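Flosten Touring Pannier Set, Rear

Home / Travel gear / Bicycle bags / Flosten

Page updated July 24, 2024

The Flosten is a pair of rear bags for people who travel by bicycle on rail trails and quiet country roads. We designed it for the trip where you sleep in a different small town every night and carry your own clothes, your rain jacket and your lunch. It is sold as a set of 2 bags, one left and one right.

Who it is for

Many of our customers write to us before their first long ride, and they ask which bag they need. If you are riding from guesthouse to guesthouse, the Flosten is enough. If you carry a tent, a stove and a sleeping mat, please look at the Umier, our bigger set, which also has a lid that can rise when the bag is very full. Some people take the Flosten on the rear and a small handlebar bag in front, and this is also a good solution for a week or more.

For day rides we think the Flosten is too much. One bag alone can be used, but the bicycle will feel heavier on one side, and you will notice it at low speed.

Material and closing

The body is a coated woven fabric, and the bottom has a second layer, as this is the part that touches the ground each time you put the bag down. The seams are welded. You close the bag by rolling the top edge and fixing it with two side clips. Please roll it at least three times in wet weather. With fewer rolls the water can find its way inside, mostly when the bicycle is standing and the rain comes from the side.

There is one flat pocket inside, against the back plate. It is the right size for a paper map, a passport and a phone charger. There is no pocket outside. We had one on the older model, and we removed it after many riders told us it filled with dust on gravel trails.

Mounting on the rack

The hooks on the top fit most rear racks. In the box you find two sizes of plastic inserts. Try the bag without inserts first. If it moves from side to side when you shake the rack, put in the larger size, and if this does not go over the tube, use the smaller one. The lower hook can slide and turn. It should sit behind a vertical part of the rack, so that the bag cannot swing out on a corner.

Check your heel before you leave home. Sit on the bicycle, turn the pedals backward slowly and see if your shoe touches the bag. If it does, loosen the two screws on the back plate, move the upper hooks, and tighten again. People with big feet and a short bicycle frame may need the last position.

The racks that hotels and rental shops put on their bicycles are very different from each other. If you rent, ask the shop for the tube thickness. Most shops on the popular trails know this question well.

Packing for several days

Put the heavy things low and near the wheel. Shoes go at the bottom, then clothes, and the rain jacket goes last, on top, where you can take it without opening everything on the side of the road. Try to keep the same weight left and right. You can use a kitchen or luggage scale for this, or only lift one in each hand.

On our test trip in September we rode the Hindley route for 6 days with one set per rider. The weather was mixed, with strong wind on the high part, and we had no water inside the bags. One lower hook became loose on the third day on a long rough section. From that time we deliver the set with a different washer, and we advise to check the screws every evening.

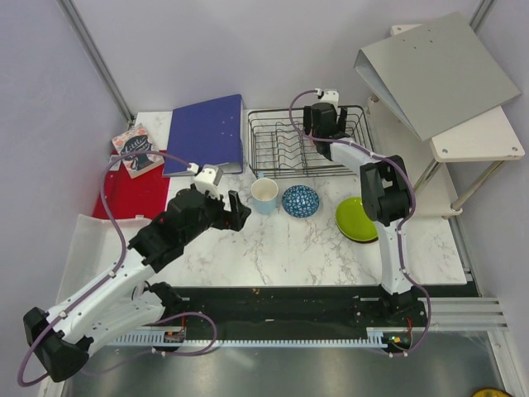
Train and bus transport

When you take the bicycle on a train or on a shuttle bus to the start of the trail, remove the bags. Drivers often ask for it, and the hooks can be damaged if another bicycle leans on them. Lift the top handle and the hooks open by themselves. A shoulder strap is included, and with it you can carry both bags on one side for a short walk from the station to your room. For a long walk it is not comfortable.

Care

Wash with warm water and a soft sponge. Do not use a washing machine and do not use strong soap. After a wet trip, leave the bags open and upside down until they are dry, and do not put them away rolled. Sand in the clips can be removed with an old toothbrush.

We recommend a look at the hooks and screws after each 2,000 km. The plastic inserts wear more quickly than the rest, and we suggest new ones after 3,000 km, or earlier if you hear a clicking noise on rough ground.

Spare parts

Upper hooks, lower hook, inserts, side clips and shoulder strap can be ordered one by one. Parts for the older model do not fit the present one, with the exception of the side clips. If you are not sure which model you have, look for the outside pocket.

Colors

Dark green, gray, and clay red. The Bélanger edition in sand color has the same construction and costs the same, but it shows dirt sooner.

Returns

You can send the set back if it is unused and the inserts are still in their bag. You may try it on the rack at home, of course. Please put all the small parts back in the box.

Related products

Umier rear set
Flosten handlebar bag
Rain cover for saddle
Insert kit, two sizes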